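Open Afternoon at Kemska: The Gallery

Every July, Kemska opens its doors and lets the public in to look at the machines. I went with a notebook, a sandwich and low expectations, and came home with sore feet and a free lanyard. The program promised 4 stations, a talk and "light refreshments." The refreshments were the lightest thing in the building.

Our guide was Octavio Benavides, who has worked there long enough to walk backward through a doorway while talking about torque. He took our group through the stations in the order printed on the map, which made us unique among the groups I saw that afternoon.

Notes from each stop follow. One stop got a picture.

Station 1: Sorting

Prendwood lent the conveyor for this one, and it ran beautifully for as long as I was standing beside it. Small parcels went in at one end and were nudged into bins at the other. A boy near the front asked what happened if you put a shoe on it. Octavio said that someone had asked the same thing last year, and moved us along.

The display above the belt read 320 when we arrived. None of the visitors knew what this meant, but we nodded at it anyway.

Station 2: Cloth

Folding is hard for machines, we were told, and also for me, so I paid attention. Cloth doesn't keep its shape when you pick it up, and a gripper that manages a box without fuss can make a sad little knot out of a dishtowel. The people at this station spend their working days on a problem most of us solve by stuffing it in a drawer. They were very patient with questions, including mine, which was whether it could do fitted sheets. (No. They looked hurt.)
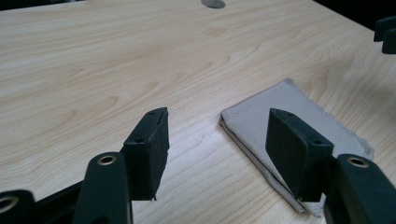 Two black fingers, one folded gray cloth with a fraying edge, and a good stretch of bare table between the pads. I have approached laundry with the same posture.

Station 3: The Kahsay Arm

By far the biggest crowd, and the biggest arm. Kahsay's machine stacked crates behind a yellow fence while a recorded voice explained that it was stacking crates. Children loved it. So did their parents, who had stopped pretending to be there for the children. I watched it move one tower of crates to the left and then back to the right, and stayed for both.

There was a button for visitors to press. It turned on a light. The line for it went past the restrooms.

Station 4: Old Equipment

A side room held the machines Kemska no longer uses, starting with a Clandora unit bought in 2000 and still wearing its original dust cover. Octavio learned to program on it and spoke of it the way people speak of a difficult uncle. Its part number ended in 2102, which he recited without looking at the label.

The Talk

Held in the cafeteria at 3:30, with slides. The projector needed two restarts and a person standing on a chair. After that we heard a good deal about next year's plans, with plenty of arrows on every chart, and then the coffee arrived and the questions dried up.

Visitors can sign up for next July at the front desk. Wear flat shoes and bring your own sandwich.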